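Bowl-to-rack demos: mixed dishes in one episode, or one dish at a time?

wristcam_wanda
Hi everyone! We're building up a set of teleoperated examples for a dish rack policy (the project is called Tellell, and I've grown terribly fond of it), and I'd love some opinions before we go much further. So far we have 1,265 episodes, and I keep changing my mind about how many bowls ought to be out at once. Two wrist views so you can see what the policy sees:

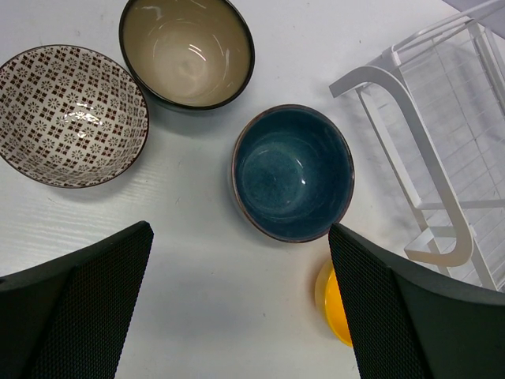
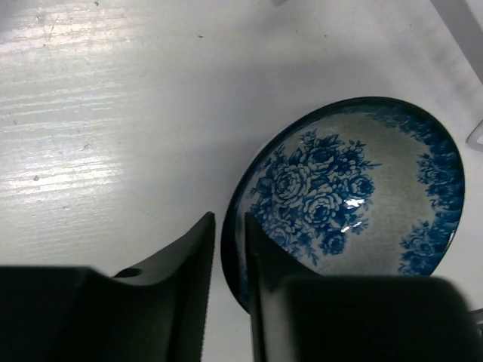
Wrist camera views, same table: four bowls beside the rack in the first, the blue floral bowl in the second.

My feeling is that the crowded layouts teach it to choose, and the single ones teach it to grasp, and I'd like plenty of both.

nestovport_ben
Lovely bowls! I'd go easy on the crowded ones, though. In your first view the yellow bowl is mostly hidden behind the right finger, and if your operator picks that one, the policy has very little to learn the choice from. We did 100 episodes like that at Nestovport and ended up relabeling every one of them, which was a long and rather gloomy March.

dasberg_rig
I have to disagree with Ben a little — hidden bowls are what it will meet in a real kitchen, so why keep them out? Do you have a second camera looking down, Wanda? If so, the wrist view can lose a bowl now and then and no harm done.

What would worry me more is the glare on the upper left of the table in the second one. White table, bright streaks, pale glaze inside the bowl... I'd vary the lights before I touched the layouts.

wristcam_wanda
There's an overhead camera, yes, though we've been training without it to keep things simple (maybe too simple!). Good point about the lights. 78 of our episodes have the lamp turned toward the wall, and I'll see how those do by themselves.

nestovport_ben
Fair enough with an overhead view, but I'd still hold back on training wrist-only with hidden targets. Could you tag each episode with the bowl the operator went for? It's a dull job, but so much nicer to do now than later.

wristcam_wanda
Tags are going in this afternoon. I'll post the split once I have it, and thank you both!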